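Fovside Prayer Journal, Undated Edition
Published by Hutchins

The Fovside is a bound journal for daily prayer and Scripture reading. Pages are undated, so it can be started at any point in the church year. Each spread has a line for the passage, a ruled area for notes and a narrow column for requests and answers.

Paper: 100 gsm, cream, acid-free
Binding: section-sewn, lies open at any page
Cover: Tolla cloth over board, grey or navy
Ribbon markers: 4
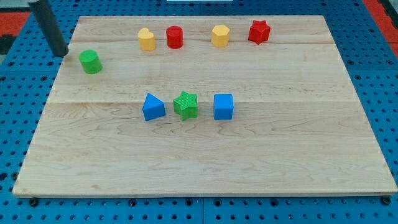

Fametti Church Supplies Catalogue, p. 6

The reference index at the back lists 3,000 verses by theme, with space to add your own. No translation is quoted in full, and the journal can be used beside any Bible. A pocket inside the rear cover holds folded service sheets.

Ballpoint and pencil are recommended. Fountain pen ink may show through on the reverse.

Colour cannot be changed once an order has been packed. Parish orders are sent in cartons of 6. Orders received by noon Tuesday leave the warehouse the same day.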